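Cleaning and Refitting Small Gears at the Kitchen Table

Updated June 2002

Most small household machines have a few gears in them somewhere. Hand-cranked mincers, kitchen timers, sewing machines, old egg beaters and model motors all wear the same way: the grease dries out, dust gets into it, and the teeth start grinding instead of rolling. A clean and a bit of fresh grease will usually fix it. You don't need a workshop. A clear table and a decent light will do.

Unplug anything with a cord before you take the cover off. If it has a spring in it, let the spring run right down first. A wound mainspring can take the skin off your knuckles.

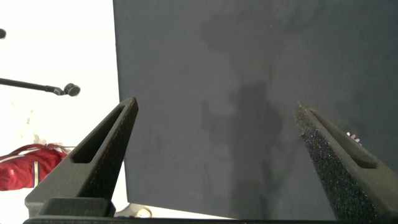

Setting up the table

Wipe the table down and dry it. Put out everything you'll need before you open the case, so you aren't hunting for a rag with greasy hands. My usual kit is two screwdrivers, a pair of tweezers, an old toothbrush, cotton buds, a jar of mineral turps, a tin of light grease and an egg carton for the screws. Number the cups in the carton and fill them in order. When you put things back together, work from the last cup to the first.

Keep the turps away from the stove and open a window. Rags with turps on them go outside to dry flat, never into the bin in a ball.

Draw a quick sketch of the gears before you lift any of them. Show which one sits on top and which way the raised side faces. I left this out with a Gusach mincer and spent most of a March evening trying the pieces every way but the right one.

Stopping parts from rolling away 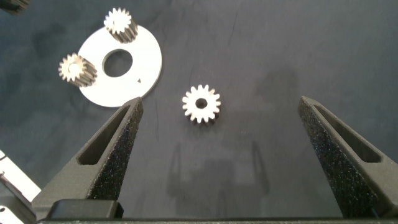 Bare laminate is a poor surface for this sort of job. Small parts skate across it, and a dropped washer will bounce twice and end up under the fridge. A piece of plain cloth or felt stops most of that. Pick a dark one if you can, because a white plate with a hole through the middle shows up on dark grey fabric straight away, and so does a pale washer. Avoid towelling, which sheds lint into the teeth. Old curtain lining is fine once it's been through the wash.

If you do lose something on the floor, turn the light off and run a torch along the boards at ankle height. Metal throws a shadow or a glint. Check your trouser cuffs as well.

Cleaning the teeth

Scrape off the worst of the old grease with a toothpick, then brush the teeth with turps and wipe them dry. Nylon gears should be washed in warm water with a drop of dish soap, as some solvents make plastic go soft or brittle. Rinse and let them dry overnight.

Hold each gear up to the light and turn it slowly. Chipped teeth can't be fixed at home. Light burrs on steel can be taken off with 600 grit wet-and-dry paper, and if you want a finish on the shaft, follow up with 2000. Don't sand the faces of the teeth any more than you have to. Taking off metal makes the gears sloppy.

Picking up fiddly parts

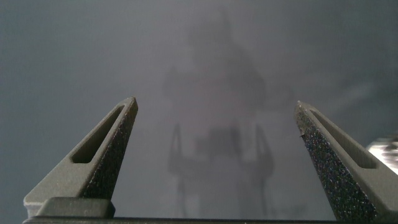 Tweezers come in more shapes than most people think, and the thin pointed ones in a first aid kit are the wrong ones for gears. They pinch at one spot and the part flicks out sideways. What you want is a blunt tip with jaws that lean in towards each other and a rougher face on the inside for grip. If yours are smooth, wrap each tip with a single turn of cloth tape. Replace the tape when it gets oily.

For steel parts down a hole, a magnet on a bit of dowel is better than any tweezers. Brass and aluminium won't stick to it, so for those use a dab of grease on the end of a matchstick.

Greasing and refitting

Use less grease than you think. A thin smear on the teeth is plenty, and whatever is left over gets thrown against the inside of the case. Put one drop of light machine oil on each shaft. For anything that touches food, use a food-safe grease, sold at most kitchen supply shops.

Fit the gears loosely, turn the handle by hand, and feel for tight spots before you do up the screws. If it catches at the same place each turn, look for grit between two teeth. Tighten the screws a bit at a time, going corner to corner.

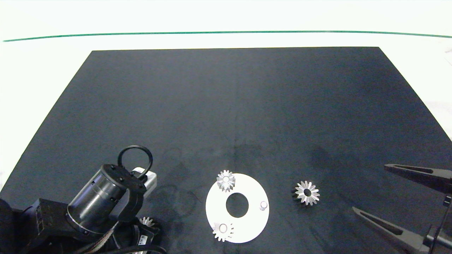 Where to get replacements

Gears for older Palacios and Rirent machines still turn up at swap meets and in boxes of odds and ends at op shops. Take the old one along. Count the teeth, measure across the outside and measure the hole, and write all of it on a card. Zistison gears look much the same but the hole is a touch smaller and they will split if you force them on.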